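Speaker notes: Laren, a low-budget feature, from locked cut to release
Session two, Tue 14 August
Speaker: Subira Mugo

Slide 1. Title
Wait for the doors to close. State the running time of the session and say that questions are taken at the end of each part. The film is a 1990s-set family comedy, shot in November, 62 scenes in the final cut.

Slide 2. Scope
The talk covers conform, effects shots, sound and delivery. It doesn't cover financing or casting. Session one dealt with the shoot, and the handout from it is still at the desk.

Slide 3. The cut
Picture was locked at 146 minutes on the first pass. The distributor, Ramier, had a contract clause limiting the theatrical version, so the lock was lifted and the airport sequence was reduced. The subplot with the neighbor went out whole. Show the two timelines side by side and let people read them. Point to reel three, where most of the trims sit.

Slide 4. Why the lock was lifted late
Ramier's notes arrived after sound had started. Every trim in reel three meant a change list for dialog, effects and music. The composer, Symonenko, had already recorded the chase cue to the longer picture. The cue was edited, not recorded again. Play the clip once, without comment, then play it with the old music. The join is at the staircase.

Slide 5. Effects shots
There are 302 effects shots. Most are snow: ground cover, falling snow, breath. The street had no snow on any shooting day. A small number are wire removal on the two stunt falls. Two shots are full replacements of the house exterior, used at dusk.

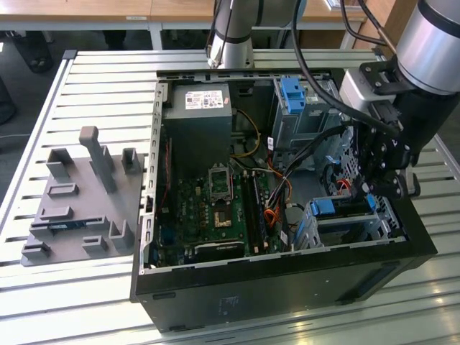
Naming came before anything else. Each shot carried the reel, the scene and a three-digit number that went up in tens, which left room for inserts. Versions were never overwritten. When the cut changed, shot numbers stayed as they were, even where the order on screen did not.

Slide 6. Review
Shots were reviewed in sequence with the shots on both sides. A snow shot approved alone would often fail next to its neighbor, usually on density. Show the three versions of the driveway shot. The second is the one that was approved and later pulled.

Slide 7. Sound
Location dialog was kept for nearly all interiors. The kitchen scenes had a refrigerator hum that changed pitch between setups. Mention the room tone recorded at the end of each day and skip the rest if time is short. The stunt falls were built from separate body, wood and cloth tracks.

Slide 8. Delivery
Edoder handled the theatrical package and the subtitle files. The first package was rejected for a reel join that repeated two frames. The second passed. Opening was on 300 screens, and the home version followed with the same grade and a narrower sound mix.

Slide 9. Questions
Likely question: whether the longer cut will be released. The answer is that the neighbor subplot was never mixed, and there are no plans to finish it. If asked about the music budget, refer them to the producer.

Leave slide 5 on the screen during the break.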